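**Progress report to the Barton Fund: good practice for hand-held gripper work in furnished rooms**
30 May 2024

Thank you, first of all, for your patience with us over the winter, and for the very kind note that came with the second payment. It went up on the board by the kettle and has stayed there. This report covers the period since November, when we last wrote to you, and it follows the same order as the plan you approved, with one detour that I hope you'll forgive.

You'll remember that the grant was for writing down how people ought to work when they record everyday tasks with hand-held grippers, so that a robot can later be taught from those recordings. Most of the rules we could find were written for arms bolted to a bench. They have a great deal to say about fences and stop buttons and very little about a person walking through a room full of furniture with a gripper in each hand. The Nullano guide was meant to fill that gap, and we are pleased to say that the second draft is finished and in daily use at both of our sites, Rudholm and the smaller rooms on Jiang Street.

The draft now has 35 rules, down from a first version that was so long our own operators admitted to skimming it. We had tried to cover everything! Cutting it was slow and sometimes a bit painful, as each rule had somebody who was fond of it, but the people doing the work tell us they can now find what they need before a session without flipping back and forth. The rules are grouped by when you need them: before you pick up the grippers, while you are recording, and when you put them down.

The largest change since November is in the section on mirrors and glass. In the first draft we gave it one line. A marker cube seen in a mirror can confuse the tracking software, and a mirror also catches the operator and whoever else happens to be in the room, so it raises a question of consent as well as one of accuracy. We went back and forth for weeks over whether mirrors should simply be covered. In the end we decided against it, for the plain reason that homes have mirrors in them and a robot trained only in rooms without any would be poorly prepared.
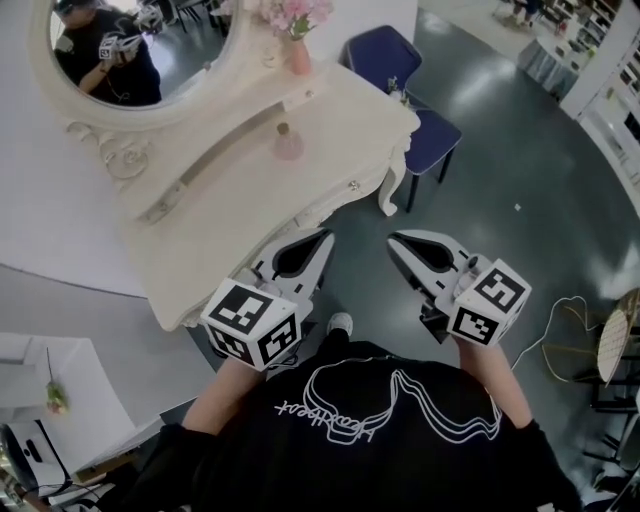 What the draft asks for now is that any mirror be written into the room sheet before recording starts, that everyone who could appear in it has signed the same consent form as the operator, and that the recording be tagged so a reviewer knows to check the tracking by eye. Of the 254 sessions we logged in this period, 30 were set aside after review, and mirror trouble was the most common cause. We expect that share to come down now that the tag is in place, though it is too early to promise you a number.

Cables took up more of our time than we would have guessed. The rule used to say "keep cables tidy," and everybody agreed with it and everybody meant something different by it. It now says that a cable on the floor must be on the side away from the operator's next step, with enough slack to reach the far end of the task, and that the operator walks the route once with empty hands. That last part was suggested at Rudholm and it has been popular. We also ask for closed shoes, and for small breakable things to be agreed on beforehand: either they are part of the task or they are moved out of reach.

Rest breaks are the part I am least satisfied with. Holding two grippers up is tiring, more so for some people than others, and our present rule of a break after some 35 minutes is really a compromise between the sites. Operators may stop sooner without giving a reason, and they do, but I would like the rule to rest on something better than our own sore wrists. We have set aside a little of the remaining travel money to get advice on this from someone who knows about repetitive hand work, if you are comfortable with that use. It wouldn't change the total.

On spending, we are slightly under on printing and slightly over on replacement finger pads, and the two very nearly cancel out. The full table is in the attached sheet.

Still to do before the final report: the section on pets and visitors, a plain one-page version for first-time operators, and a read-through by the Jiang Street group, who have been asked to be as blunt as they like. You would be most welcome to visit either site while that is going on. Please give us a few days' notice so that we can send the consent forms ahead.

With warm thanks,
The Nullano project office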